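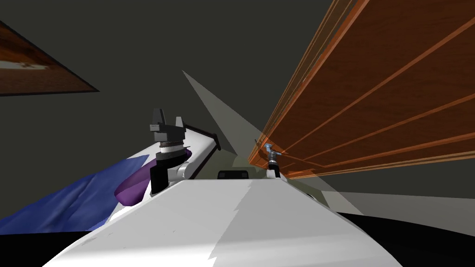
Teleoperating two arms in simulation: demos fine on screen, useless for training

Posted by Asuka Iwasaki in Teaching by Demonstration

I'm recording demonstrations in simulation for a two-armed robot and have reached the stage where I dream about shelves. The job is to reach up to a wooden shelf with one arm while the other stays out of the way. I drive it with a pair of hand controllers, on Clovura, using the stock bridge.

After 11 evenings I have plenty of recordings. I trained a small policy on them and it has learned, with great confidence, to do what I do worst: go up too early, nudge the shelf from underneath, wait a bit, then wander off sideways as if it had meant to. I recognise every one of those hesitations. They're mine.

The view I've been driving from looks over the robot's back. One gripper is large and close, the other is a tiny thing off by the shelf with the rest of its arm hidden behind the body. I can steer the near one beautifully. The far one I steer by faith.

Do I need more demos, better demos, or a different hobby? I'd got it into my head that 2000 was the magic number, but I read that on a forum much like this one.

Ankica Angelovski

Better demos, and move your viewpoint before you record another. From behind the body you can't judge the gap between that far gripper and the shelf, so you go up until something stops you. The policy copies the stopping as faithfully as the rest. In your picture the tip is right up against the underside of the shelf, and I'd bet you couldn't tell at the time whether it was touching.

What worked for me on the Okonkwo bench, which also had a shelf and also hated me:

Put one view at shelf height, looking along the front edge. Keep the over-the-back view as a small inset if you're fond of it.

Turn the controller scaling down for the last bit of the reach. Mine was set so that a twitch of the wrist became a lunge. On Clovura it's under input, not under robot, where any sane person would look.

Park the idle arm in the same pose at the start of every recording and take your thumb off its controller. If it drifts a little in each demo, the policy learns drifting.

Throw away the bad ones. I know they took an evening each. I went from 900 recordings to a good deal fewer and the reach got cleaner straight away.

One more thing – check which cameras the policy is being given. If you drive from a view it never sees, you'll be reacting to things it has no way of knowing about. It will look stupid and it won't be its fault.

Skustier

just script it. work out where the shelf is, plan a path, done. never understood why people wave controllers about for this

Emberg

Scripting is fine until somebody moves the shelf, which I gather is half the point of the exercise.

Agree with Ankica on the viewpoint. I'd add: pause the recording when you pause. If you stop to think for 4 seconds, cut it or start again. Long still patches teach the robot that standing still is a perfectly good next move, and once it believes that it's very hard to talk it out of it.

Also turn on contact display while you practise, if your simulator has it, then turn it off before you record. Otherwise the coloured markers can end up in the camera images and you'll have trained a robot that only works when its mistakes are highlighted.

Asuka Iwasaki

Thank you both (and Skustier, in a way). Moved the view to shelf height this morning and discovered I've been coming in far too steeply since February. Binned most of the old set, had a biscuit, started again. The scaling was indeed under input. I'll report back when I've got enough to train on, or when I take up pottery.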